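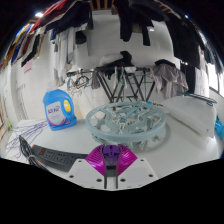 The peg hanger and the big blue detergent bottle, out on the white table.

Laundry room reopens after a summer sort-out

11 July 2020

Good news for everybody who has been carrying wet socks up and down the stairs at Honedier: the laundry room is open again, and I went down this morning for a look (and to do a load of towels, I admit).

Dorin Ghiță has spent the past 2 weeks going through the place, and he's starting with the stuff that kept going missing. The round pale blue hanger, the one with all the little clothespins dangling off it on chains, is back! I love that thing. It's perfect for socks, baby clothes and anything else that slips through the bars of a rack, and I was so sure somebody had taken it with them when they moved out. Dorin found it behind the dryer with a Prosport gym bag on top of it. If the bag is yours, it's at the front desk.

The chains do get in a knot if you drop it in a heap, so please lay it flat on the table or hang it up when you're done.

The black folding rack is staying in the middle of the room for now, and I like it there, you can get at it from both sides. Shirts can go over the side and the heavier things across the top. Hangers go on the rod by the wall. There's a tangle of thin purple wire ones on the table that's free to anyone with the patience to pull them apart – I took a few and gave up on the rest.

We also have a power strip on the table now, a black one with an orange switch, so you can finally plug in an iron without crawling around on the floor. Switch it off before you leave, please, and keep the cord tied up. 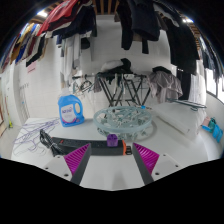
Hours and soap

The room is open until 10 at night, same as before, and the sign-up sheet is on the door. Take one slot at a time, and if you aren't back when your load is finished, the next person may move it to the rack. The detergent on the table is for sharing. Dorin would like a note on the sheet when it's getting low, and he'll pick up more on his next run. Lost socks are in the shoebox by the mailboxes until September.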